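Folena gripper FAQ: the slipping jaw fault

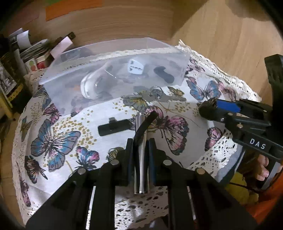 Why did my jaws let go halfway through a lift? Mine did too! On the first Folena batch the pivot pins can back out under load, and once one works loose the two sides stop closing evenly. Smooth round things go first - a shiny metal cylinder like the one in my jaws is the worst case, so test with one over a cloth and never over your foot.

Is it dangerous?
It can be. I pinched a finger at 19 cycles into a test, so keep your hands out of the linkage.

Which units are affected?
Serial numbers up to 381. Tihomir Halilović at Rollholm will swap the pins for free (mine took nine days).

Can I just glue the pins in?
Please don't! I tried it, and the joint seized.

Does the Wureo have the same problem?
No, it uses different pins.

Updated 13/08/2026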